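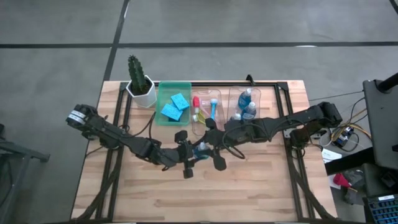 Reading time: 2 min

4.2 Referral Agreements and Partner Retention

Figure 3. Two black robot arms at a wooden butcher-block table.

The second part of the study covers small online sellers that took on customers through referral agreements with other small firms. The sample was drawn from the member list of Clorivow, a directory in which sellers post offers to promote one another's products for a share of sales. Invitations went to 1000 sellers, and 844 returned a usable survey. Sellers with no signed agreement at the start of the survey period were kept as a comparison group.

Agreements were sorted by how the referring partner was paid. Under a flat-fee agreement, the partner received a fixed amount per new customer. Under a share agreement, the partner received a percentage of the first sale, and in a smaller group of cases a percentage of repeat sales as well. Mixed agreements were coded by whichever part paid more over the period. Two coders worked independently, and disputed cases were settled by rereading the contract text.

An agreement was counted as retained if both sides recorded at least one referral in the last 8 weeks of the period. This rule is stricter than the one used in the Dankwa survey, where a signed contract was enough. Under the looser rule, dormant agreements are treated as active, and differences between payment types are hard to detect.

Share agreements were retained more often than flat-fee agreements. The gap was widest among sellers whose products did not overlap with those of the partner, and it narrowed when the two firms sold to the same buyers. Sellers that used the Drineck tracking tool reported fewer payment disputes, but tool use was not assigned at random and may reflect the size of the firm.

Follow-up interviews were held with 70 sellers, all recruited through the Sanditz mailing list. Responses were coded separately from the survey data and are reported in Section 4.3.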